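자주 묻는 질문

론둠 전사 독서회 (Londum)

가입 문의 메일의 절반 이상이 같은 질문이라 한곳에 모았습니다. 답변은 운영을 맡은 사람이 썼고, 말투가 조금 삐딱한 것은 제1차 세계대전 책을 너무 오래 읽은 탓으로 봐 주시면 됩니다.

론둠은 무엇을 하는 모임인가요?

제1차 세계대전, 그중에서도 서부전선 바깥을 읽는 모임입니다. 갈리폴리, 메소포타미아, 살로니카, 이손초강, 동아프리카가 주된 관심사입니다. 솜과 베르됭을 싫어하는 것은 아닙니다. 다만 그 두 이름은 우리가 돕지 않아도 잘 지냅니다.

전공자만 가입할 수 있나요?

아닙니다. 회원 중에 사학과 출신은 소수이고, 그분들이 제일 말이 적습니다. 사라예보에서 누가 총에 맞았는지만 알고 오셔도 첫 달은 충분히 버팁니다. 둘째 달부터는 오스만 제국의 보급 사정을 놓고 본인도 모르게 언성을 높이게 됩니다.

왜 하필 제1차 세계대전인가요? 제2차가 더 재미있지 않나요?

이 질문은 매년 받습니다. 제2차 세계대전에는 영화가 있고 게임이 있고 전차 모형이 있습니다. 우리에게는 철도 시간표가 있습니다. 1914년 여름의 동원 계획은 철도 시간표에 크게 기대고 있었고, 그 이야기를 두 시간 동안 할 수 있는 사람이라면 우리 모임에 잘 맞습니다. 그렇지 않은 분께는 다른 훌륭한 모임이 많습니다.

처음 읽을 책을 추천해 주세요.

추천 목록은 가입하면 보내 드립니다. 현재 수록된 책과 논문은 363종입니다. 다 읽으라는 뜻이 아닙니다. 목록을 만든 레무지 두만(Remzi Duman) 회원도 다 읽지 않았다고 지난 모임에서 자백했습니다. 첫 책은 개설서 한 권, 두 번째는 참전자의 회고록 한 권을 권합니다. 순서를 바꾸셔도 되지만, 회고록부터 읽으면 저자가 미워하는 장군을 이유도 모르고 함께 미워하게 됩니다.

갈리폴리 상륙은 처칠 한 사람의 책임인가요?

간단한 답을 원하신다면 저희에게 물으시면 안 됩니다. 1915년 초 다르다넬스 해협을 군함으로 돌파하자는 구상을 처칠이 강하게 밀어붙인 것은 맞습니다. 하지만 내각의 전쟁회의가 승인했고, 육군 투입을 결정하는 과정에는 키치너를 비롯한 여러 사람이 있었습니다. 3월 18일 해군 공격이 기뢰에 막혀 실패한 뒤 4월 25일 상륙까지 한 달 넘게 걸렸고, 오스만군은 그 시간을 놀면서 보내지 않았습니다. 책임을 나눠 보면 모두에게 한 조각씩 돌아갈 만큼 넉넉합니다.

갈리폴리에서 성공한 작전은 없었나요?

철수가 있었습니다. 1915년 December라고 적힌 명령서 사본을 읽는 시간이 우리 모임에서 제일 인기가 좋습니다. 12월에 안작과 수블라에서, 이듬해 1월에 헬레스에서 병력을 빼냈는데, 인명 손실이 예상보다 훨씬 적었습니다. 물을 떨어뜨려 방아쇠를 당기게 만든 자동 발사 소총 이야기도 여기서 나옵니다. 들어갈 때 그만큼 꼼꼼했으면 어땠을까 하는 한숨은 회원 각자 한 번씩만 쉬기로 정해져 있습니다.

쿠트 포위전은 왜 그렇게 자주 다루나요?

1916년 4월 말 쿠트알아마라에서 타운젠드의 영국·인도군이 항복했고, 만 명이 넘는 병력이 포로가 되었습니다. 규모에 비해 한국어 자료가 아주 적습니다. 헨리케 하름스(Henrike Harms) 회원이 인도인 병사들의 포로 생활을 다룬 글을 꾸준히 옮기고 있는데, 번역 원고가 지금 834쪽입니다. 언제 끝나느냐는 질문은 이 페이지에서 받지 않습니다.

이손초 전투는 정말 열두 번이나 있었나요?

그렇게 셉니다. 열한 번은 이탈리아군이 공격했고, 열두 번째가 1917년 가을 독일과 오스트리아-헝가리군이 공격한 카포레토입니다. 몇 번째 전투인지 헷갈려도 부끄러워하실 필요 없습니다. 폴커 로이터(Volker Reuter) 회원은 여섯 번째와 여덟 번째를 바꿔서 발표한 적이 있는데, 듣던 사람들이 열심히 받아 적었습니다. 정정 자료는 자료실에 있습니다.

동아프리카 전역은 어떤 점이 다른가요?

전투보다 걷는 일과 나르는 일이 컸습니다. 말과 노새는 체체파리 때문에 오래 살지 못했고, 짐은 결국 사람이 졌습니다. 끌려간 짐꾼의 수와 사망자 수는 기록이 부실해서 연구자마다 다르게 말합니다. 레토브포어베크를 신출귀몰한 유격전의 천재로 그린 책을 읽으실 때는 그 부대의 짐을 누가 지고 있었는지 찾아보시기 바랍니다. 찾아보기 항목에 없는 경우가 많습니다.

독일군이 휴전 뒤에도 싸웠다는 말이 사실인가요?

동아프리카에서는 휴전 소식이 늦게 도착했습니다. 정식 항복은 1918년 11월 25일 아베르코른에서 있었습니다. 퀴즈 대회에 나가시는 분이 이 날짜를 자주 물으시기에 적어 둡니다. 상금을 나누자는 말씀은 드리지 않겠습니다.

모임은 어디서, 몇 시에 하나요?

매달 한 번, 저녁 7시 반에 크라머(Kramer) 건물 2층 사무실을 빌려서 합니다. 9시 반에 마치는 것이 원칙입니다. 원칙이 지켜진 날에는 회의록에 따로 표시를 합니다. 건물 정문은 8시에 잠기므로 그 뒤에 오시는 분은 전화를 주세요. 문자는 발표 중에 아무도 보지 않습니다. 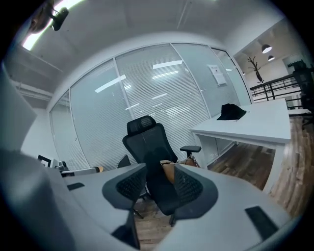 회비가 있나요?

있습니다. 한 해에 한 번 걷고, 대관료와 복사비로 씁니다. 첫 두 번은 회비 없이 와 보실 수 있습니다. 세 번째에도 회비를 안 내신 분께는 다음 발표를 부탁드리는데, 지금까지는 이 방법이 독촉장보다 효과가 좋았습니다.

발표를 꼭 해야 하나요?

꼭은 아닙니다. 듣기만 하는 회원도 환영합니다. 발표를 하신다면 시간은 20분이고, 지도를 한 장 이상 준비해 주세요. 지도 없이 메소포타미아 전역을 설명하려던 시도가 있었고, 그날 티그리스강은 세 방향으로 흘렀습니다.

자료는 어디서 볼 수 있나요?

회원용 자료실 이름은 에니닉스(Eninix)입니다. 왜 그런 이름인지는 만든 사람도 기억하지 못합니다. 지도, 부대 편제표, 회원 번역문이 올라가 있습니다. 한 번에 올릴 수 있는 파일은 300MB까지입니다. 스캔한 참모본부 지도를 원본 크기로 올리시려는 마음은 이해하지만, 등고선이 읽히는 정도면 됩니다.

지명 표기는 어떻게 통일하나요?

통일하지 못했습니다. 살로니카와 테살로니키, 콘스탄티노플과 이스탄불, 카포레토와 코바리드가 자료마다 섞여 있습니다. 안넬로레 라머스(Annelore Lammers) 회원이 표기 원칙 초안을 냈고, 우리는 그 초안의 제목에 합의한 상태입니다. 당분간은 당시 문헌의 표기를 쓰고, 처음 나올 때 괄호 안에 현재 이름을 적어 주세요.

증조부의 참전 기록을 찾아 줄 수 있나요?

저희는 기록 조회 기관이 아닙니다. 영국군 사병의 경우 복무 기록 상당수가 1940년 공습 때 불탔다는 점도 미리 알고 계시면 좋습니다. 이름과 부대 번호를 알고 계시면 어디에 문의할지 정도는 알려 드릴 수 있습니다. “키가 크고 말을 잘 탔다”는 정보만으로는 어렵습니다.

훈장이나 군복을 감정해 주나요?

하지 않습니다. 로이 서그던(Roy Sugden) 회원이 한 번 호의로 봐 드렸다가 그 뒤로 반년 동안 단추 사진을 받았습니다.

답사는 가나요?

로르콤빌(Lorkomville) 답사를 2년에 한 번 갑니다. 신청은 자료실 공지에 댓글로 받고, 참가비와 숙소도 같은 글에 올립니다. 비가 와도 걷습니다. 우산보다는 비옷을 가져오시고, 새 신발은 집에 두고 오세요. 저녁 식사 자리에서 1917년 이야기를 금지하자는 안건이 두 번 올라왔는데 두 번 다 부결되었습니다.

중간에 탈퇴해도 되나요?

메일 한 통이면 됩니다. 사유는 묻지 않습니다. 빌려 가신 책만 돌려주세요. 특히 메소포타미아 공간사 제2권을 갖고 계신 분은 이 글을 읽고 계실 것으로 믿습니다.

여기 없는 질문은 어떻게 하나요?

홈페이지 맨 아래 문의란에 남겨 주세요. 보통 일주일 안에 답을 드립니다. 전쟁의 원인을 한 문장으로 정리해 달라는 요청에는 답이 늦어집니다.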